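Home Meetings Minutes Equipment Contact

GRUSTHORPE SHARED WORKSHOP
Equipment Sub-Group: minutes of the meeting held Apr 9, 2019, upstairs room

Present: Dionysis Economou (chair), R. Gamley, P. Skindness, L. Athanasiadis (minutes)
Apologies: the finance office, who sent a spreadsheet in their place.

1. Minutes of the last meeting

Agreed, after the word "robust" was taken out of item 4. Mr Gamley asked for it to be recorded that he had never used the word. The minute-taker has her notes and will say no more.

2. Matters arising

The compressor is still being looked at. The quote for new castors came back higher than the trolley cost in the first place, and was noted.

The key to the store has been found in the store.

3. Pick-and-place arm: where we are

Mr Economou reminded the group that there is 4,000 pounds in the equipment line for an arm to do the repetitive part of the packing bench, and that this must be committed by the end of June or it goes back. Ms Skindness asked back where. Mr Economou said it was a manner of speaking, but a true one.

Eight quotes were asked for. Seven came in, of which two are within budget if one leaves out delivery, the gripper and VAT. Mr Gamley felt that an arm without a gripper was mostly a hatstand. Ms Skindness said the cheaper supplier does list a gripper, on a separate page, under "accessories", along with the emergency stop.

There was a long discussion of payload. The finished boxes are light and any of the arms would lift them. The question is reach, and whether the thing can stand at the end of the bench without blocking the fire door. Ms Skindness had measured the bench. Mr Gamley had also measured the bench. The two figures were compared and the bench will be measured again.

Action: PS and RG to measure the bench together.
Action: DE to write to both suppliers asking for one price with everything in it.

4. Buy or hire

Mr Economou put the case for hiring for the first quarter. It spreads the cost and we could send the arm back if the packing bench took against it. Against that, the hire contract runs to several pages on what counts as damage, and one clause makes us responsible for "cosmetic change". Mr Gamley said he had been undergoing cosmetic change for years and nobody had charged him.

Ms Skindness preferred to buy. Her view was that a hired machine never gets set up properly as everyone is waiting for it to leave. The minute-taker was asked for an opinion and said that she would like whichever one came with a printed manual.

No vote was taken. It was agreed to lean towards buying, subject to item 3.

5. Running costs

The spreadsheet from finance allows nothing for spares, training or electricity. It does allow for a launch event. Mr Economou will ask whether the launch event could be turned into spare gripper pads — the sum is near enough the same, and the pads will last longer than the sandwiches.

Training is two days off site for one person. Mr Gamley offered. Ms Skindness also offered. It was pointed out that the person trained becomes the person telephoned, and both offers were left open for reflection.

Action: DE to speak to finance about the launch event, gently.

6. Bench surface and lighting

Raised by Ms Skindness. Any camera fitted to a gripper will have to put up with what we give it to look at, and at present that means pale grey under uneven light. She wants a sum put aside for a better lamp and a darker mat before any more is spent on the arm itself. Mr Gamley thought a mat could be had for the price of a mat. The pictures below go with this item.
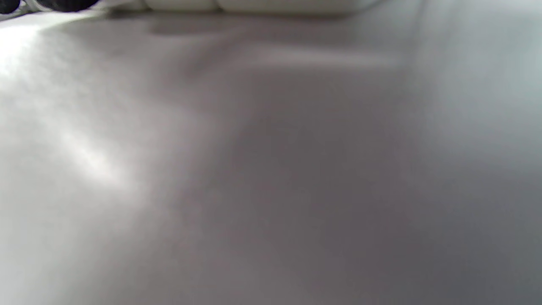
Pale surfaces and soft shadow in both; the green-banded containers are in the second.
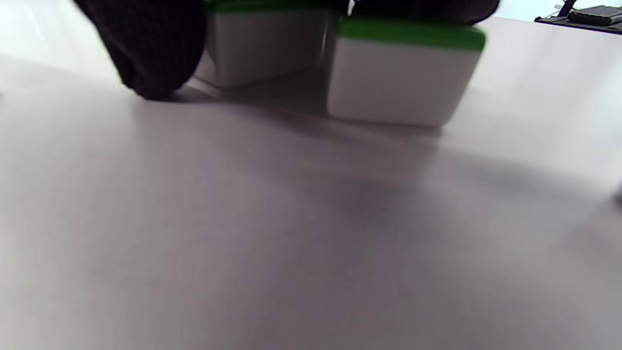 Mr Economou accepted the general point and asked what sum she had in mind. Ms Skindness said she would rather name it after the suppliers had replied, when it would look smaller.

It was agreed that the lamp should be a separate line in the budget, so that it can be refused separately.

Action: PS to get prices for a diffused lamp and two mats, one dark, one less so.

7. Safety

A risk assessment is needed before anything is plugged in. The form on the shared drive was last used for the pillar drill and asks several times about long hair. Ms Athanasiadis to adapt it. Suppliers to be asked what guarding they expect us to provide, and whether they mean the same by "collaborative" as we do.

Action: LA to redraft the form.

8. Any other business

Mr Gamley asked what the arm would be called. The chair ruled that it would be called the arm.

The kettle was raised again. The kettle does not come under equipment and was referred to the house group, who referred it to us in the autumn.

Next meeting: to be fixed once both suppliers have answered, and in any case before June.

Meeting closed when the room was wanted.

Last updated by L. Athanasiadis after corrections from RG

Contact the Equipment Sub-Group via the workshop office | © Grusthorpe Shared Workshop | Back to top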